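4.2 The blank page as a complaint

Of the 1,025 suggestion slips handed in at Vallgate library, 14 had nothing written on them. We had planned to discard these, as earlier studies do, until we noticed that they had been folded with more care than the rest.

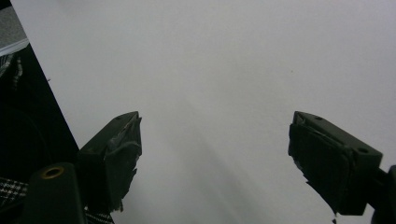 Figure 3. White surface with a small dark speck, two views; first view.

Senad Stojanovska, reading an early draft, objected that a blank slip is a blank slip, and that a reader with a grievance about opening hours can generally be trusted to mention it. We accept the point, with some regret for the three pages we had already written. Our coders were less easily put off. Seven slips were classed as "resigned" and the others as "undecided", a distinction they defended warmly on a Tuesday afternoon and could not reproduce the next morning.

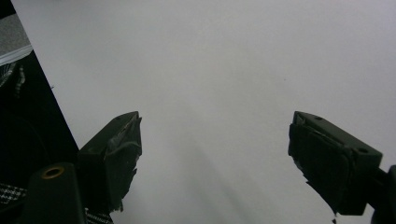

Figure 3 (continued). Second view.

One reader replied that she had handed in a blank slip because the pen on the desk had run out, and could we please see to the pen. Her reply is treated in Section 5 under staffing and supplies. The Paewai branch, where pens are kept on a chain, returned no blanks at all.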